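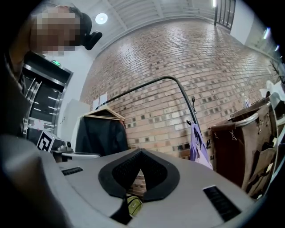

Fig. 1: Hand-held gripper, jaw pad at centre.

Hospital barges and the slow road to the coast
HIST project report, Group 4
Zoriana Kostiuk, Roy Pilkington, Benvinda Matos
Supervisor: Sandra Ellwood

1. What we set out to do
Look at canal barges used to move wounded soldiers in the First World War. Most of the books in the library are on trains and motor transport, barges get a paragraph if you're lucky. Our question: who got sent by water and why, when it was so much slower than rail?

2. Sources
Main one is the Lytvynenko papers at the Dorkville town archive. Letters, a ward diary, and a bundle of load sheets kept by an orderly. 400 pages total, of which we read 553 sides (a lot are written on the back as well). Roy did the load sheets, Benvinda the letters, Zoriana the diary. Handwriting in the diary is awful after November, pencil on damp paper. Svyatoslav Yatsenko at the archive helped us with the abbreviations, big thanks.

Also used two general histories, see list at end. One chapter each, not much.

3. Findings
Load sheets list 832 patients. We sorted by type of wound where it was given. Chest and abdomen cases come up again and again, plus femur fractures. Makes sense, a barge doesn't jolt. The diary says the same: "the road would have finished him, the water did not." Head cases too but fewer than we expected.

Speed was the trade off. No travel after dark on some stretches, so a trip could take two days. Locks were a problem, waits of several hours if supply traffic had priority. One letter complains about coal barges being let through first at three locks in a row.

Heating was by stove. Ventilation poor, the diary writer goes on about the smell for pages. Lift for lowering stretchers was hand cranked and seems to have jammed alot. In the letters it gets called "the Menico", we think a nickname but couldn't trace it.

4. Problems
23 load sheets unreadable, left out. Dates missing on others so the month by month chart got dropped. We only have one set of papers, so can't say if this was typical. Marov's thesis was supposed to arrive on interlibrary loan and didn't in time, would have been good for comparison.

Also spent too long on the lift. Should have got to the survival numbers earlier, they are thin and we know it.

5. Who did what
Zoriana: sections 1 and 3, diary transcripts. Roy: spreadsheet, section 4. Benvinda: letters, section 2, refrences and formatting.

Transcripts and spreadsheet are in the shared folder. Book list on next page.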